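Charlas › Textiles y casa › Notas del ponente
Compartir 2 · Comentarios 0

NOTAS PARA LA CHARLA: «El rizo, ese gran desconocido»

Arrancar sin diapositiva. Preguntar quién sabe qué gramaje tiene la toalla con la que se ha secado esta mañana. Esperar las risas y levantar yo la mano (¡yo tampoco lo sabía hasta que entré en Biltine!).

Contar lo del telar: dos urdimbres, una tensa y otra floja, y la floja es la que forma el bucle. A mí esto me sigue pareciendo una maravilla, así que no correr. Dibujarlo en la pizarra si hay pizarra.

Pasar a los bordes. Povilas Rebane me enseñó a mirar primero el dobladillo y después todo lo demás. Una toalla envejece por ahí, por la costura, mucho antes que por el centro. Pausa larga.
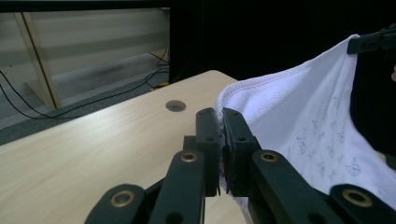
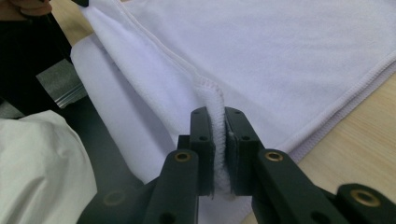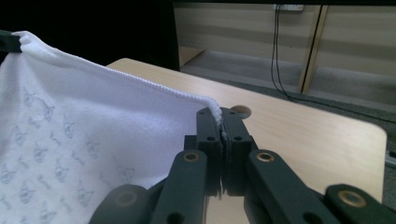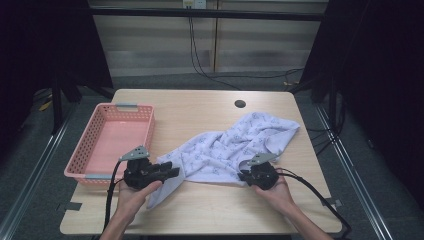
Tela blanca o muy clara sobre madera clara.

Seguir con el lavado. El suavizante recubre la fibra y la toalla absorbe peor; repetirlo dos veces, que siempre hay quien toma apuntes. Menos detergente, tambor sin llenar, sacudir antes de tender.

Anécdota de Darius Grīnberga y el hotel Liao: 300 toallas grises en agosto por un solo calcetín negro. Contarla entera, con el calcetín al final.

Gramaje: pasar las muestras por la sala, primera fila a la izquierda. Que las toquen mientras hablo de torsión, ¡se entiende mucho mejor con los dedos!

Si queda tiempo, algodón peinado y cardado. Si no, directo a preguntas. Recoger las muestras en la puerta.

Inicio | Charlas | Archivo | Contacto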